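4 Karierte Wandbespannungen und die Frage der "visuellen Unruhe"

4.1 Herkunft der Behauptung

In der Ratgeberliteratur zur Innenausstattung hält sich die Annahme, karierte Stoffe an der Wand machten einen Raum unruhig, ließen ihn kleiner erscheinen und ermüdeten auf Dauer die Augen. Die Formulierungen ähneln sich über Jahrzehnte so stark, dass man von Abschreiben ausgehen darf. Eine Quelle wird selten genannt. Wo sie genannt wird, führt die Spur in fast allen von uns geprüften Fällen zur sogenannten Rasarden-Befragung, einer Erhebung unter 700 Bewohnerinnen und Bewohnern möblierter Mietwohnungen.

Diese Befragung trägt die Last schlecht. Gefragt wurde nach dem "Gesamteindruck der Wandgestaltung", wobei Tapete, Anstrich und Stoffbespannung in einer einzigen Kategorie zusammengefasst waren. Kariert, gestreift und geblümt galten gemeinsam als "gemustert". Die viel zitierte Aussage über Karos lässt sich aus den Daten also gar nicht gewinnen, auch bei wohlwollender Lesart nicht. Hinzu kommt, dass die gemusterten Wohnungen überwiegend die älteren und schlechter belichteten waren. Wer in einer dunklen Erdgeschosswohnung angibt, der Raum wirke eng, gibt damit vermutlich auch Auskunft über das Erdgeschoss.

Ebenso wenig überzeugt die Gegenposition. Der Hersteller Jumance bewirbt seine Karoqualität Ibarra mit dem Hinweis, regelmäßige Muster wirkten "ordnend". Die zugehörige Untersuchung lief über 90 Tage in einem Musterraum des Unternehmens und kam ohne Vergleichsraum aus. Auf Nachfrage erhielten wir eine Zusammenfassung, jedoch keine Rohdaten. Wir führen die Studie hier auf, weil sie in Katalogen zitiert wird, und ziehen keine Schlüsse aus ihr.

Auffällig ist bei beiden Lagern, wie wenig über den Stoff selbst gesagt wird. Rapportgröße, Kontrast der Felder, Anteil heller Flächen, Anschluss an den Ecken: nichts davon ist durchgehend dokumentiert. Ein pastellfarbenes Vielfarbkaro und ein zweifarbiges Küchenkaro haben gestalterisch wenig gemeinsam, laufen aber unter demselben Stichwort.
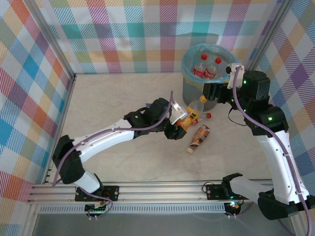
4.2 Was bei einer Bespannung tatsächlich variiert

Wir haben die zugänglichen Arbeiten daraufhin durchgesehen, welche Merkmale der bespannten Flächen sie überhaupt festhalten. Von 15 Texten nennen neun nicht einmal die Feldgröße des Karos. Die übrigen nennen sie, messen sie aber an der Stoffprobe, also flach auf dem Tisch. An der Wand sieht man den Stoff so fast nie. Sobald die Fläche schräg zum Blick steht, verändert sich die scheinbare Geometrie des Musters erheblich, und zwar bei einem Karo stärker als bei einem Streumuster ohne Achsen.

An einer dreiseitigen Bespannung lässt sich das leicht nachvollziehen (Abbildung 1). Die Rückwand zeigt das Karo als Karo. Auf den Seitenwänden, die dasselbe Muster tragen, erscheinen die Quadrate in der Schrägsicht rautenförmig. Eine Versuchsperson, die "das Muster" bewerten soll, bewertet demnach mindestens zwei verschiedene Erscheinungen zugleich. Uns ist keine Arbeit bekannt, die das trennt. 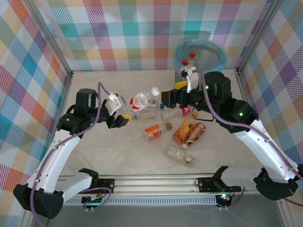
Abbildung 1: Mehrfarbiger Karostoff auf drei Seiten; Aluminiumprofile in den hinteren Ecken.

Ein zweiter Punkt betrifft die Ecke. Stößt Stoff unmittelbar an Stoff, fällt jeder Versatz im Rapport auf. Ein Profil zwischen den Bahnen unterbricht das Muster und entzieht den Versatz dem direkten Vergleich - so jedenfalls die Auffassung der Praxis. Gemessen wurde auch das nicht. Die einzige Vergleichsreihe, der Bukstead-Aufbau, variierte gleichzeitig Eckausführung und Beleuchtung und ist für diese Frage daher unbrauchbar. Dass sie trotzdem als Beleg für Eckprofile angeführt wird, verwundert nach dem oben Gesagten kaum noch.

4.3 Zur Ermüdung der Augen

Am weitesten geht die Behauptung, karierte Wände ermüdeten die Augen. Plausibel ist sie nur für einen engen Fall: feine, kontrastreiche, streng periodische Muster, die einen großen Teil des Gesichtsfelds ausfüllen. Streifen dieser Art können als unangenehm empfunden werden. Daraus auf grobe Karos mit vielen Farben und eingestreuten weißen Feldern zu schließen, ist gewagt. Die Übertragung wird in den gesichteten Texten nirgends begründet, sie wird einfach vorgenommen.

Auch die Dauer der Darbietung gibt Anlass zu Zweifeln. Beurteilt wurden meist Abbildungen am Bildschirm, jeweils für wenige Augenblicke. Über Gewöhnung sagt das nichts aus. Wer mit einer karierten Wand lebt, schaut sie vermutlich nach kurzer Zeit nicht mehr an, aber auch das ist eine Vermutung, und wir möchten sie nicht in die nächste Ratgeberspalte entlassen.

4.4 Vorläufige Einschätzung

Für die Planungspraxis folgt aus dem Bestand wenig. Eine generelle Warnung vor Karostoffen ist nicht gedeckt, eine Empfehlung ebenso wenig. Künftige Arbeiten sollten Feldgröße, Farbzahl und Blickwinkel am montierten Stoff angeben und die Lichtverhältnisse konstant halten. Bis dahin raten wir, Formulierungen wie "erwiesenermaßen unruhig" aus Lehrmaterialien zu streichen. Der folgende Abschnitt behandelt die Reinigungsfähigkeit gespannter Gewebe, für die immerhin Prüfwerte vorliegen.

Verwandte Beiträge
Streifen, Karo, Streublume: Begriffe der Musterkunde
Rapportversatz bei gespannten Geweben
Farbechtheit von Wandstoffen unter Kunstlicht
Die Rasarden-Befragung - eine Neulektüre des Fragebogens

Kommentare

Gast, 9:40 Uhr
Danke für den Hinweis auf die Sammelkategorie "gemustert". Ich habe den Fragebogen jahrelang im Seminar verwendet und das überlesen.

polsterwerkstatt
Zu 4.2: Bei uns wird das Eckprofil gesetzt, weil sich der Stoff dann einzeln abnehmen lässt. Mit dem Muster hat das wenig zu tun. Vielleicht sollte man die Praxis erst fragen, bevor man ihr Auffassungen zuschreibt.

Gast, 16:15 Uhr
Kommt Abschnitt 5 noch online? Der Link führt ins Leere.

Kontakt | Impressum | © Redaktion, alle Rechte vorbehalten | Nach oben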